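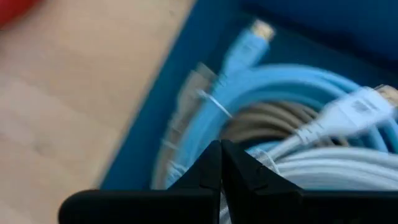

Wurkandale 线缆分拣周转盒

产品页 / 工作台收纳 / 线缆类

概述

Wurkandale 周转盒用于成卷线缆的分类、暂存与搬运，适用对象包括网络跳线、扁平线、数据线及短距离电源线。盒体为敞口矩形，无盖，可直接放置于桌面，也可放入同系列层架。本系列分深盒与浅盒两种盒型，按颜色区分用途，配色可在下单时指定。

本页内容涵盖盒型选择、线卷制备、装盒方法、标识及维护。层架与推车另见 Drorkudero 层架页。

规格

订货号：363
盒型：深盒、浅盒
结构：一体成型，敞口，内壁光滑，无隔板
每箱数量：14 只（同一盒型、同一颜色）
可选附件：插卡式标签座、防滑底垫、可拆隔片
适配层架：Drorkudero 单面架、双面架
最大叠放层数（空盒）：11

深盒与浅盒不可混叠。装有线缆的盒体不得叠放，应逐只上架。

盒型选择

深盒用于已成卷、等待入库的线缆。盒壁较高，线卷可多层放置，搬运时接头不易从盒沿滑出。浅盒用于当前工序正在处理的线束，取放行程短，盒内物品一目了然，适合放在操作者手边。

建议每个工位至少配置一深一浅。两盒分置于台面不同角落，中间留出理线区域。理线区域内一次只放一卷，完成后立即归盒。 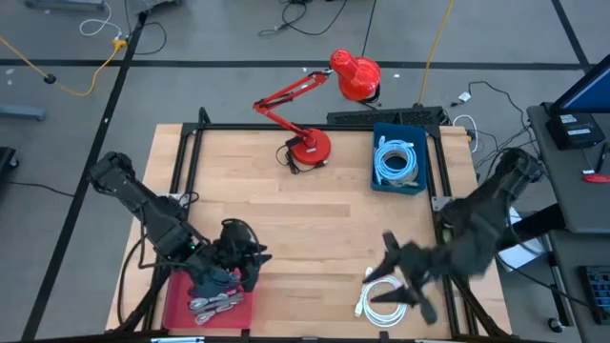

Pouran Farahani

工位布置

台面以浅色木质拼板为宜，浅蓝、白、灰各色线缆在其上均易于辨认。深色盒置于台面后角，浅盒置于前侧，待处理的线卷放在前侧另一端。照明采用可调臂台灯，灯座靠台面后缘，灯头高度以不遮挡取放路径为准。台灯电源线应收拢在灯座附近，不得进入理线区域，以免与待分拣线缆混淆。

地面应平整。台面四周如装有导轨或围栏，盒沿与导轨之间须留出手指宽度，便于提取。

线卷制备

圆线：绕成环形，各圈层叠，两端接头留在环的同一侧。环径按线缆允许的最小弯曲半径确定，有厂家数据时以厂家数据为准。

扁平线：沿宽面自然弯曲，不得侧弯，不得对折。绕卷时每圈释放一次扭力，线卷放下后应能自行保持平整。

细线及成组线：折成长环后在中部捆扎。捆扎带选用可重复开合的织物搭扣，不建议使用尼龙扎带。扎紧程度以线环不散、护套无压痕为准。

接头带金属触点的，装盒时触点朝上或朝向盒中心，不得抵住盒壁。带卡扣的接头须检查卡扣有无折断，损坏件单独放置，不进入成品盒。

装盒

一、大环在下，小环在上。小卷可嵌入大卷的环内，但须能单独取出，取出时不带动外圈。
二、线卷高度不得超过盒沿。接头可略高于线环，但不应伸出盒外。
三、同一盒内可混放不同颜色的线缆，前提是接口类型相同。接口不同时使用隔片或分盒。
四、取线时捏住线环整体提起，不得拉拽接头。夹持工具的接触面应无毛刺，夹持位置选在线环直段，避开接头根部。

标识

标签座卡在盒体短边，插卡为标准白卡，可手写或打印。插卡内容依次为：接口类型、长度、状态（待检、合格、报废）。盒体颜色仅作辅助识别，不能代替插卡。多工位共用层架时，颜色对应关系应张贴于层架侧面，由现场负责人维护。

清洁与维护

用中性清洁剂和软布擦拭，晾干后使用。不得使用丙酮、稀释剂等溶剂。盒底积存的护套碎屑、断扎带应在每批作业结束后清除。盒沿出现缺口时停止使用，缺口会划伤扁平线的外皮。

防滑底垫为消耗件，边缘翘起或表面发硬时更换。更换前须清除旧胶，台面与盒底均应干燥。

订购与交付

整箱起订，不拆箱。Talebi 仓库现有库存 1,775 只，深盒、浅盒合计，各颜色余量以询价回复为准。附件可单独订购，标签座随箱附赠插卡一包。

Wurnodgate 门店可提货，提货前须持订单号预约。12月盘点期间只受理已付款订单的提货，询价与下单不受影响。

盒体外观瑕疵不影响使用的，不作退换处理。运输破损须在签收时注明，并附外箱照片。

选型咨询：Fatemeh Parsa，Wurkandale 产品组
本页技术内容适用于订货号 363 全部颜色。旧款带提手的盒型已停产，其标签座与本款不通用，隔片可通用。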